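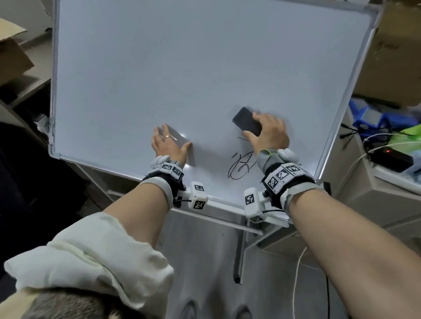 Zelness Standing Whiteboard with Magnetic-Free Eraser

Sold by Takutero – boards, stands and the bits that go with them

I'm Géza Dudás and I look after the boards here at Takutero, which means I write on them, wipe them, push them up and down the hallway and generally find out what annoys me before you do. The Zelness has been in our line since July and it's the one I'd take home if I had the wall space (well, floor space, it stands on its own).

What I like first of all is the surface. It's a glossy white face, so the marker glides and you don't have to press. The trade-off with any glossy board is glare. If you have strong lights on the ceiling, play with the tilt a little before you settle on a spot. I moved mine a couple of feet over and was much happier with it!

The frame is slim and silver-colored, and the stand is white with slanted legs. The board tilts on its brackets, so you can lean it back for a small group sitting close or straighten it up for a full room. Snug the brackets down by hand after you change the angle. I like to check them again the next morning, but I'm fussy.

Wiping it clean

The eraser is a plain black block that fits in your palm. I get more questions about erasing than about anything else, so here's my routine. Put your free hand flat on the board to steady it, then wipe in short strokes and lean into it a bit. Long swoopy strokes just drag the ink around. If the marks are fresh, one pass is usually plenty. Older ink leaves a gray haze, and you'll want to go over it again or use a damp cloth and then a dry one.
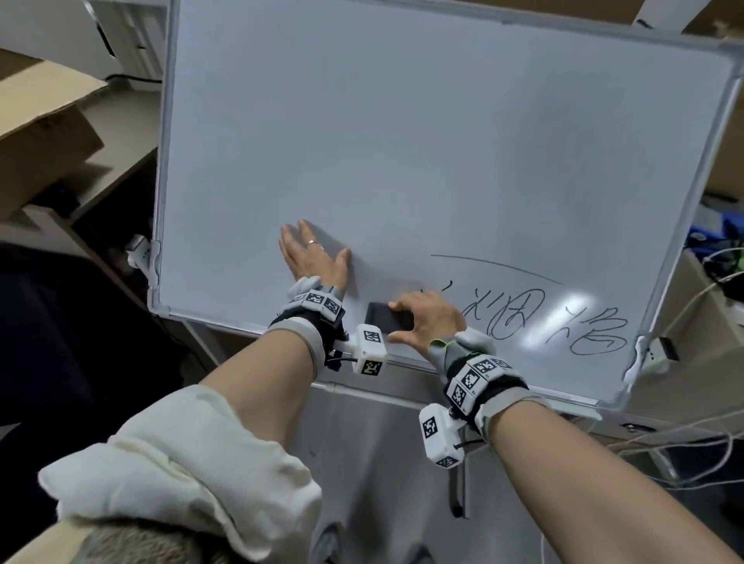 A hand on a small black object along the lower edge, with handwriting beside it.

The bottom edge is where people get lazy, me included. Turn the block on its side and run it along the frame – it gets right into the corner that way. Knock the dust out of the felt every so often, outdoors if you can.

What comes in the box

Board, stand, brackets and fixings
1 eraser
2 black markers
Assembly sheet

It takes two people to put together, mostly so one of you can hold the board while the other does the brackets. Mine took 10 minutes with a friend who'd done it before, so give yourself longer.

Extras

Fokik refill felts for the eraser, pack of 8. They peel off and stick on.
Yupanqui fine-tip markers, black only for now. I prefer these to the ones in the box because my handwriting is large and messy and the thin line keeps it readable.

Care

No scouring pads, please, and no kitchen sprays with grit in them. We tested the surface for 3000 wipes in our own workshop with the standard felt and I was still happy writing on it afterward. Permanent marker by mistake? Scribble over it with a dry-erase marker and wipe both off together. It works more often than you'd think.

Page updated 29 January 2020. Replacement brackets are listed under Spare Parts.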